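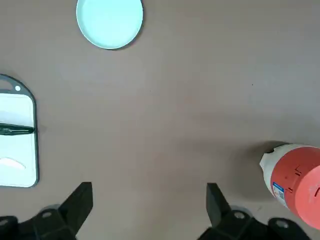 Laying out a small kitchen table: does the chopping board stay or go?

2022-10-09, posted by marrowfat_pea in Kitchens and Tables, Pistoder Home Forum

Hello all, long-time reader and very occasional poster, so do bear with me. We moved into the flat in June and the kitchen has almost no worktop to speak of (there's a strip beside the hob that will take a kettle and a sulk), so the table has become the place where everything happens. Chopping, eating, letters, the lot. I've ended up with a sort of standing arrangement: board down the left-hand side with the handle pointing away, knife laid across it, plate further back, and the red and white bottle within reach. I rather like it. I like coming in and finding it ready for me, and I like all that bare table in between, after years in a house where you had to move four things to put down a cup.

My other half thinks a table should be cleared between meals and that leaving a board and knife out makes the room look as if somebody's been called away in the middle of an onion. So I'd love to know what you all do, if your table is doing double duty as well. Stay out, or back in the cupboard every time? I'm also open to being told I've put it all in the wrong place.

brambleford

Welcome out of the shadows! I'm with you on leaving the board out, I have done it for 14 years in two different kitchens and I don't suppose I'll stop now. What I wouldn't do is leave the knife lying on it. Yours goes right across the white part and it's a dark knife, so fair enough, you can see it a mile off, but I've got grandchildren whose chins come up to table height and it makes me come over all peculiar just looking. Mine lives on a magnetic strip by the window and it takes no time at all to reach for.

I do love that minty plate, by the way. Is it part of a set?

marrowfat_pea

Thank you! It is, sort of. It came from a charity shop in Brultia, one of a stack, and it's the darker ring round the rim that sold it to me. I've been using them for absolutely everything and then wondering why there's never a clean one.

No little ones here so I hadn't given the knife a thought, but we do have visitors at Christmas. Noted.

oldcopperpan

I'm going to be the awkward one and side with your other half. A table is for sitting at. Once you let the board settle in for good you start working round it, then the post goes on top of it, then one day you find you're eating your tea off your knee in front of the telly with a perfectly good table in the next room. I've seen it happen. I was it happening. My rule is that everything goes away after the washing-up, however tired I am, and then in the morning I get a clean stretch of table and it sets me up for the day.

I'd also say that a board left lying flat can't dry underneath. Stand it on its edge somewhere with a bit of air round it. You've got that slot in the handle end and the little round hole next to it, so you could hang it from a hook if you had an inch of wall to spare.

tuppence_ha'penny

Oh, but oldcopperpan, that's a rule for people with cupboards! I've lived in a bedsit where the cupboard WAS the table. If the original poster has somewhere to put it all, lovely, and if not then leaving it out neatly is a lot better than cramming it behind the cereal and having the whole lot slide out on your foot (ask me how I know, or don't, it was a cast iron griddle and I still go a bit pale in shoe shops).

I agree about hanging it, though. I've got a Devix board with a hole in much the same spot and it hangs on a cup hook screwed into the side of the shelf. The hook was pennies. It does tap against the wood when a lorry goes past, so I stuck a bit of felt behind it.

marrowfat_pea

A cup hook! I had been looking at rails and brackets and all sorts and the cheapest was going to be a whole afternoon with a borrowed drill. There's a side panel by the fridge that might take one. I'll have a measure up after supper.

And oldcopperpan, I do take the point about the post. There was a council letter under the board for a fortnight.

saltmarsh_sal

Can I ask about the table itself? We've been looking for that soft greyish brown for ages, with no shine on it, and everything in the shops is either bright white or orange pine. Ours is an old thing I'd like to paint and I'd be so pleased with something near yours. There's a faint unevenness to the colour that I find very restful, if that isn't a daft thing to say about a table.

marrowfat_pea

Not daft at all, it's why I picked it! It was sold second-hand as a Wuisan table, though I've never found a label on it anywhere, and I've no idea what the finish is called. It's kinder to crumbs than our old white one, which showed up every single grain of sugar. I wipe it with a barely damp cloth and leave it be.

brambleford

Sal, take a cushion or something in the colour you're after to a paint counter and have them match it. I did that for my dresser. Let it dry before you make up your mind, mine went on looking like mushroom soup and I nearly cried.

pegbag_and_prop

Coming at this from a different side. I'd keep the board out and move the plate. With the board on the left and the plate away at the back you've got a fair old stretch each time you want to tip something onto it, all that way over bare table, and half of it will be on the floor if you're anything like me. Bring the plate down next to the long side of the board, close enough to nearly touch, and just sweep across with the back of the knife. I'm right-handed, mind. If you're left-handed, swap the lot over and ignore me.

There's a pale curved something on the white part of the board too, low down. If it's a bit of onion, pop it in the caddy, and if it's a mark then bicarb and a drop of water left on for 33 minutes does wonders. My mother's timing, not mine, I've never dared try thirty.

oldcopperpan

I'd go for lemon and salt before bicarb, every time. Bicarb left mine chalky and I had to rinse and rinse. And it wants a proper rub along the edge as well, where the dark border meets the white, that's where the muck collects on those.

pegbag_and_prop

We shall have to differ! You can't have been rinsing with warm. Lemon's gorgeous but I grudge a whole lemon on a chopping board at the price they are.

marrowfat_pea

You're all wonderful. I've moved the plate in beside the board (right-handed, so it suits) and made a cheese and pickle sandwich by way of a trial, and I do feel a bit silly for having reached across the table all summer. The knife is going in the drawer between times, which has pleased certain people. The board is staying out until I've bought the hook, and then we'll see whether it gets hung up or whether I go back to my old ways. I'm making no promises.

Still undecided between lemon and bicarb, so do carry on.

tuppence_ha'penny

Bicarb. Sorry, oldcopperpan. And get two hooks while you're there, you'll want one for the colander.

1465 views in this topic | Contact the moderators | © 2022 Pistoder Home Forum | Back to top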